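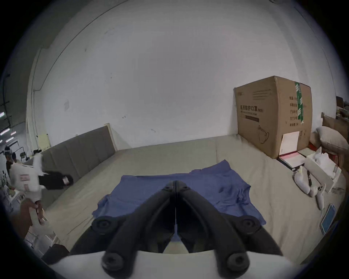

Home | News | Community | Housing | Events | Contact

Divby Residents Invited to Bedroom Clear-Out Program

Residents of the Divby housing complex will be able to take part in a household sorting and storage program beginning in May, the Clastus Housing Office has announced. The program is intended to help tenants clear bedrooms of clothing, packaging and paperwork before the summer room inspections.

Under the arrangement, each household may request 2 storage cartons and one clothing bag from the front desk of the Tsao Building. Cartons may be kept for 30 days. Residents who already have large cardboard boxes at home are encouraged to reuse them, including boxes that first held medical masks or other supplies, provided that the old printing is covered by a label stating the room number and the contents.

The office recommends that sorting be done on the bed, with the pillows moved to one end and a plain sheet left in place. Garments should be laid flat and checked one at a time before they are folded. Shorts, shirts and other light items may be packed together. Heavier clothing should go in a separate carton. Wrinkled items do not need to be ironed before storage, but anything damp will be refused at the desk.

Notebooks, folders and loose cards are to be gathered in a single pile and stored upright. Tablets and other small electronic devices will not be accepted under any circumstances and should remain with the resident. The office noted that several devices were packed by mistake during last year's program and could be returned only after the cartons had been opened and searched.

Tissue and other packing material may be handed in at the Floneo collection point on the ground floor, which will accept clean paper only. Open gift boxes and product boxes should be emptied and flattened first. Packing tape should be removed from cardboard intended for recycling. Tape may be left on cartons that are being used for storage.

Residents are also asked to look over the area behind the bed while it is being cleared. Scuffs and light marks on white walls are considered normal wear and will not be charged. Cracks, long lines in the paint and damage to upholstered headboards should be reported in writing so that they can be entered in the room record before the inspection. Shelves should be left in place and may remain in use.

Cartons may be collected from the front desk between 2 p.m. and 6 p.m. A signature is required from one adult member of the household. Filled cartons must be closed, labeled and light enough to be carried by one person. Those that do not meet these conditions will be returned to the room.

There is no fee for the first 30 days of storage. Requests for a longer period will be considered by the Clastus Housing Office as space allows, and forms are available at the front desk of the Tsao Building.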